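Notes from the Trerska tooling desk
06/09/2018

I've spent all week on our grasp labeler, and it has been snacks, snacks, snacks – 382 clips so far!
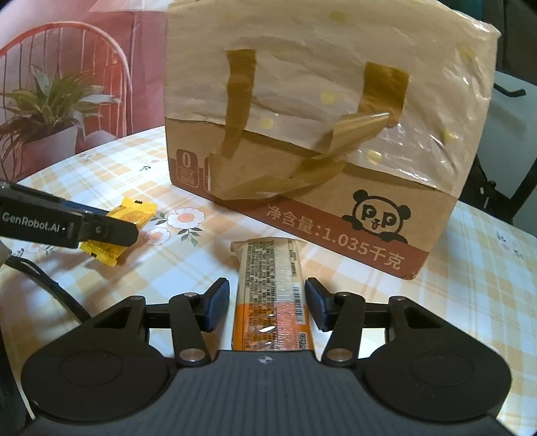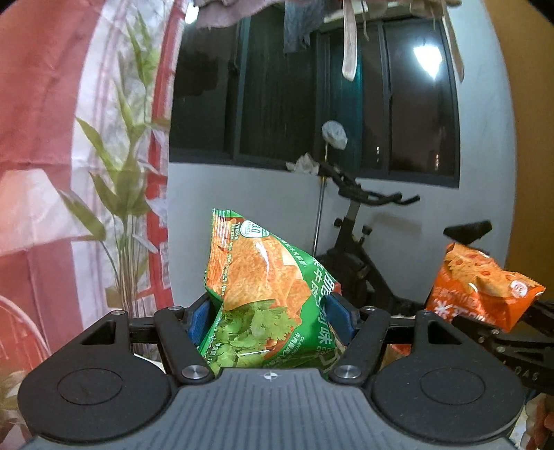
Reading time: 2 min

Shiny wrappers are murder on the segmentation. Every streak of glare turns into its own little object, so the planner thinks one bag is three. I've added a merge step (it's in the Sumden branch), and bad masks are down to 69. Still no fix for crinkled ends. If you've got ideas, send them over – I'm rerunning everything tonight.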